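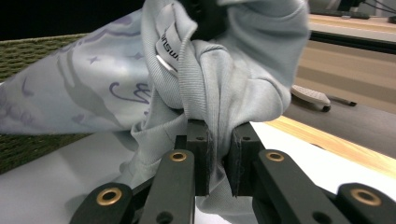

Moving the dye work out of her kitchen was the decision that took longest, according to Raluca Marinescu, and she put it off for two winters before she signed a lease in February.

Home News Makers Patterns Events Shop Talk Contact

Her business, Skilell, sells hand-dyed yarn and small weaving kits to independent craft stores and directly to customers online. The new workshop has 1,402 square feet of floor space on the ground level of the old Rusu furniture building. The company had been operating from Marinescu's house and a rented storage unit across town.

The workshop opened to wholesale buyers this month. A small retail counter at the front is open from 10 a.m. to 4 p.m., and the dye room and shipping area are behind it.

Marinescu started Skilell after a regional craft fair where she sold out of sock yarn before lunch. Orders from stores came in slowly at first. Last year the company filled 283 wholesale orders, most of them for yarn in its standard colors, and the house no longer had room for the drying racks.

"I had skeins hanging in the shower and boxes up the stairs," she said. "If a store wanted to reorder, I had to move one order out of the hallway before I could start the next."

Margareta Munteanu runs the dye room and has been with the company since its second season. She said the biggest change for her is the water supply. The workshop has a large sink with its own heater, so she can rinse one batch while another is in the pots. At the house she had to wait for the tank to refill.

The move also meant replacing a yarn base. Skilell's former mill stopped taking small orders last fall, and the company now buys its wool from Brorard, a spinning mill that accepts orders of 400 skeins and up. The new wool takes color a little darker than the old one, Munteanu said, and several recipes had to be reworked. Two shades, a pale green and a rust, have been dropped from the line for now.

Stores that carry Skilell yarn were told of the change by email. Mairéad McGrath, owner of the yarn shop Ineo, said her customers noticed the difference in the blues but have kept buying them. She has asked for the rust to come back.

"People had sweaters half done in that color," McGrath said. "I found them what I could from the back stock, and then it was gone."

Skilell's weaving kits are not affected. They use cotton from a separate supplier and will stay at the same price through the summer. Yarn prices went up by $2 a skein when the new wool came in.

Marinescu said she has no plans to add staff before fall. Beginner dyeing classes are set to start once the back room has been fitted with tables, with Lenuța Enache teaching the first group. Sign-up will be at the retail counter and through the company's newsletter.

2 Comments
283 Shares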